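Search this site Search Go

What Goes in the Bag

Packing black kit for a November start in Cáceres
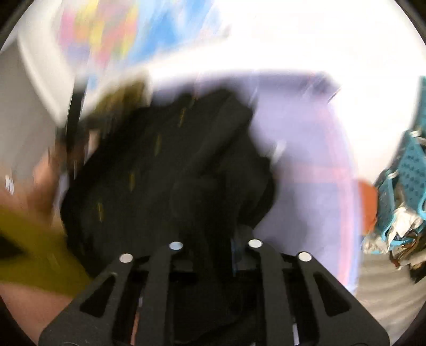

A black garment with a line of yellow stitch marks, in the middle of the frame.

Pascal Tessier packs the night before and unpacks again in the morning. He has done this for most of the races he has entered, and he does not think it is a waste of time. The first pack tells him what he owns. The second tells him what he is going to carry.

The race in November starts in Cáceres at six in the morning and covers 54 kilometers of farm track and low hills. It is cold at the start and warm by eleven. Runners need clothes for both, and they have to carry whatever they take off.

Almost everything Tessier runs in is black. He bought it that way so he would not have to match anything, and it has caused him more trouble than any other decision he has made about clothing. A black base layer, black tights and a black shell look the same in a heap on the bed. They look the same at five in the morning in a rented room with one lamp.

His answer is to go by the stitching. Yellow thread means the warm layer. Gray thread means the light one. Anything with no colored thread is for after the race and goes at the bottom. Where a piece came plain from the store, he has put in a few stitches himself, at the hem or along a seam, where they will not rub.

Joris Van Beek, who has run with him for years, uses clear zip bags and a marker. He writes the name of the item on the bag and the stage of the day when he expects to need it. Van Beek's bags are tidy and easy to read. They also take longer to open with cold hands, and by the second half of a race he usually has two or three empty ones stuffed in a pocket.

The two men agree on folding, at least. They don't do it. A folded shirt slides around and leaves corners. A shirt that is crumpled and pushed down fills the space it is given and keeps the harder items from moving. Tessier starts with the after-race clothes, pushes them flat with his fist, and then builds up from there. Food goes along one side. The headlamp goes in last and comes out first.

He weighs the bag when it is full. The limit he sets himself for the drop bag is 3,000 grams. For the Cáceres race the first pack came in 353 grams over. He took out a second pair of tights, a paperback and half the food, and kept the heavy socks.

The bag itself is an old Grasasport roll-top that he has patched twice. Van Beek carries a newer Trosent with more pockets, and says he has never used the one on the back. Neither of them recommends a bag to other people. Both will recommend a long strap, tied off short, so that there is something to grab when the bags are lined up at the aid station.

Last year there were 73 drop bags at the Zestside checkpoint, most of them dark. Tessier found his by the yellow cord on the zipper. He changed his shirt, ate a potato and left the wet one rolled up inside a towel.

He now packs a second towel.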